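Box room

A box room is a small room in a house, usually upstairs, intended for the storage of boxes, trunks and whatever else the household can neither use nor part with. The term is chiefly British. In other countries the same space tends to be called a storeroom, a closet or, in the language of estate agents everywhere, a bedroom.

Origins

The box room came into its own in the nineteenth century, when people with money travelled with a great deal of luggage and needed somewhere to put it once they were home. A leather trunk is an awkward object. It does not fold, and a guest will trip over it. Larger houses set aside a room near the attic stairs, often without a fireplace and sometimes without a window, where trunks and hat boxes could wait for the next trip to the seaside.

Smaller houses copied the idea on a smaller scale. In the typical semi-detached house built between the wars, the box room sits over the front hall and is as wide as the hall is, which is to say not very. Part of the floor is often taken up by a boxed-in lump above the stairs, known as the bulkhead. Generations of children have slept on a mattress laid across it and been told that it was like being on a ship.
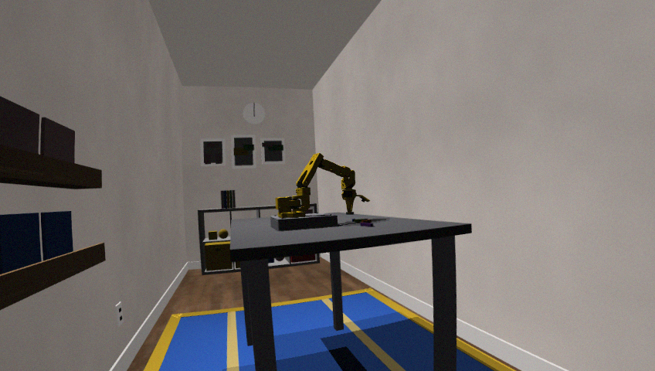

Shape and size

There is no agreed size at which a bedroom becomes a box room. A common rule of thumb holds that a bedroom should take a single bed and still allow the door to open. Many box rooms meet one of these conditions. The door is sometimes rehung to swing outwards onto the landing, where it meets anyone coming out of the bathroom.

Long, thin box rooms are a type of their own, usually made by splitting a larger room with a stud wall. They are hard to furnish, as anything placed against one side must be passed sideways. Paint makers and magazines recommend pale colours to make such rooms feel wider, and have gone on recommending them for decades, during which the rooms have stayed the same width.

Modern use

Few box rooms now hold boxes. The usual uses are as a nursery, a study or a place to dry washing, and in many homes all of these in turn. The rise of working from home gave the box room a standing it had never had before, and a cupboard with a socket could be described in print as a home office.

Furniture makers have followed. Fold-down desks, cabin beds and very shallow wardrobes are all sold with the box room in mind. A shallow wardrobe will take coats only if they are hung facing forwards, as in a shop.

Heating is a regular complaint. A box room over a hall or porch may have two outside walls and a cold floor, and is often the last room on the radiator circuit. In February it is a good place to keep cheese.

In property listings

Sellers count the box room as a bedroom and buyers do not. Floor plans help to settle the matter, though some mark the room only as "bedroom 4" and draw in a bed of a size not found in shops.

See also: Airing cupboard; Attic; Glory hole (storage); Lumber room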